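About Prunby

Print this page | E-mail this page

Prunby is a small robotics lab with one long-running question: how much of a published manipulation result is still there when someone else tries it? Branislav Hudec and Glenys Dunmore started the lab after too many evenings with papers whose success rates they couldn't get near.

We work on food handling. Food is a bad subject for anyone who likes clean numbers. It crumbles, it comes in uneven pieces, and a policy trained on last month's groceries can fall apart on this month's. Most of our tests involve moving cut pieces between a tray and a plate, judged from the wrist camera and by a person who didn't train the model.

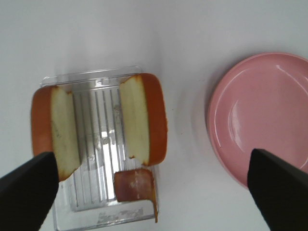
Our best-known result is a disappointing one. We took Skála, our own grasping method, and ran it for 1000 trials with the scoring rules written down beforehand. It finished 559 of them. An earlier version of this page gave a much higher figure, taken from a run of 30 in which we had reset the tray by hand whenever a piece looked awkward. Alžběta Zeman found that in the logs, and we took the number down.

We still don't know why Skála does as well as it does. Sabine Steinbach thinks the wrist view carries most of it. Drahomíra Tóth suspects the policy has mainly learned where our trays tend to sit, and her shifted-tray tests have so far given her more support than the rest of us would like. Until that is settled we don't describe the method as general, and we ask partners not to either.

There are 7 of us. We publish failed trials along with the others, in the order they were run. If you have a result you'd like checked, write to us, but please send the scoring rules first.

Page last reviewed 12th October

Print this page | E-mail this page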